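Rivside desk: setting up and clearing the top

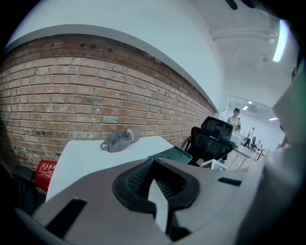

1. Stand the desk 200 mm from the wall. On bare brick, measure from the brick that sticks out furthest.

2. Take caps, trays and other small items off the top before you move or level the desk.

3. Turn both rear feet until the top sits level. This takes 2 people.

4. Wipe the top with a damp cloth and leave it overnight.

Note: brick dust scratches white surfaces. Brush the wall first.

Caution: do not drag the desk by its top.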